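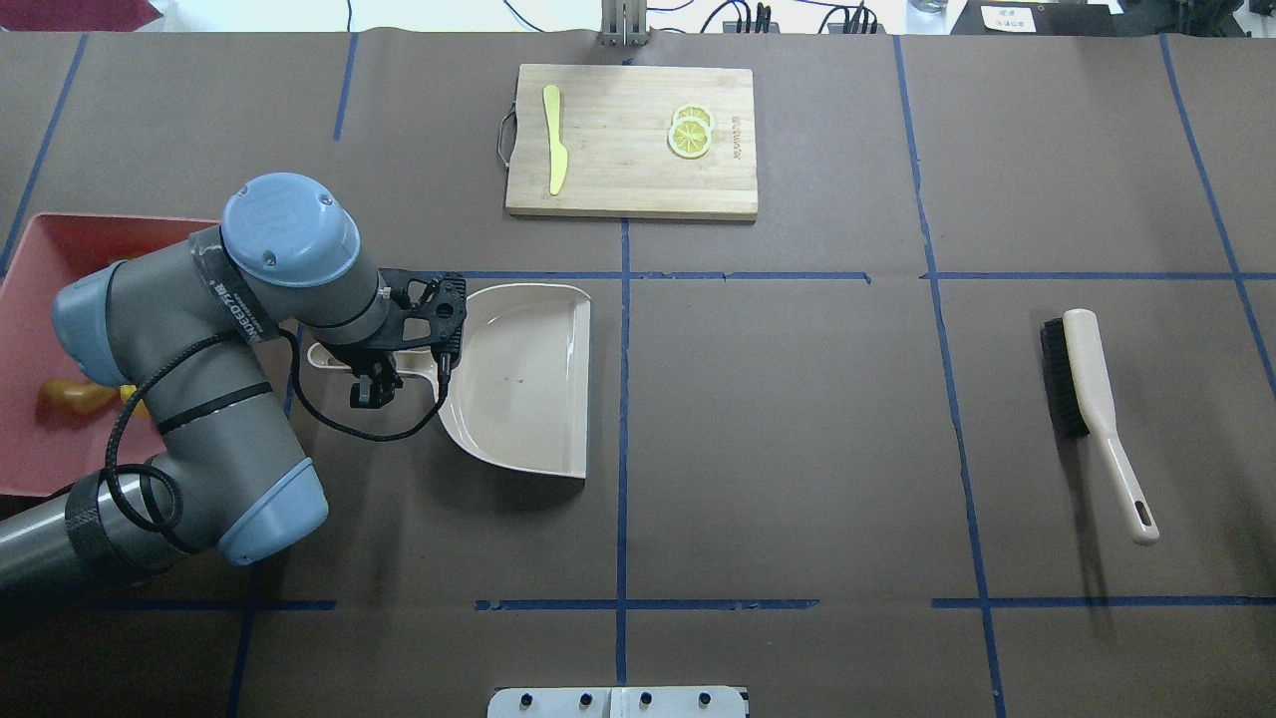

Slide 1. The arm over the dustpan, with the cutting board and brush on the same table.

Good afternoon. I'm Tanvir Weerakoon, and I'm going to talk about the open day we ran at the Vesarville shop in January. Khanyisile Chauke ran the table with me and will take the questions on safety.

We invited people from the town and from the firms on our street. 178 signed in at the door. Most came in groups and stayed for one demonstration, then moved on to the Linell room for coffee.

The Herath table was the busiest stop. Visitors knew every object on it. A brush, a dustpan, a cutting board, a toy knife, lemon slices. They didn't need a lesson before they could follow the work.

(Pause. Ask who in the room has run a public demo.)

Points to make on this slide:
Two fingers on the gripper. People expected a hand. Several asked how two fingers could hold a brush.
The dustpan handle is short and lies low on the table. Say that thin, flat things are hard to pick up, and leave it there. The details come in the Wodum talk after lunch.
The blue tape splits the table into sections. We used the sections when we talked to visitors, so they knew where to look.

Next slide.

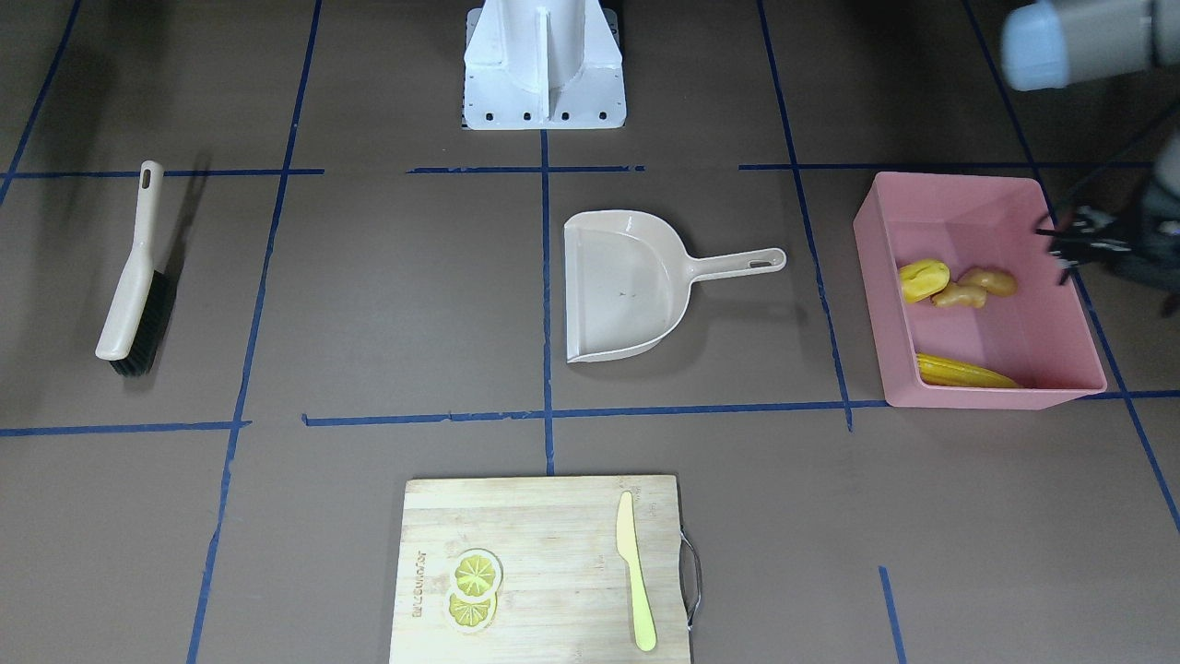
Slide 2. The same table from the fixed camera. Gripper at the pink bin, right.

Give them a few seconds with this one. The arm comes in from the right, and the gripper is at the side of the bin. The corn and the yellow piece that looks like a pepper are easy to find from the back row. All the food is toy food.

We put this view on a screen by the door. People at the back of a group could follow it there when they couldn't see past the front row.

Each demonstration was planned for 5 minutes. Most ran over on questions. The common ones were what it costs, how long it takes to set up, and whether it can do dishes. Take the cost question at the end if it comes up here.

What we would change: a longer gap between groups, and a bigger screen. We printed 2000 flyers and had most of them left over, so print fewer.

Hand over to Khanyisile for the floor plan and the safety line.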